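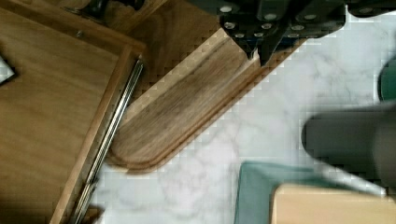 Drawer open, slide showing. Cutting board and the black knife handles next to it.

2020-10-27, kitchen corner

Slide on the small cabinet drawer: wiped the track, drop of oil, ran it in and out 27 times. Still a bit stiff at the back end. Screw head near the upper left of the drawer, check it sits flush before next round. Soledad Collado thinks the rail is a hair out of square, will measure tmrw.

Cutting board needs oil too, last done in September. Do the groove seperately w/ a rag.

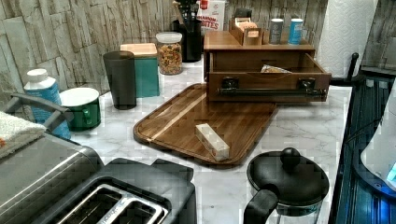

Counter stuff: mug + tumbler go back on the shelf, canisters stay by the wall. Wooden caddy ok on top of the cabinet. Want the drawer for packets only, no tools!! Label it. Order felt pads, part 1146, ask Flerby if they have them in stock.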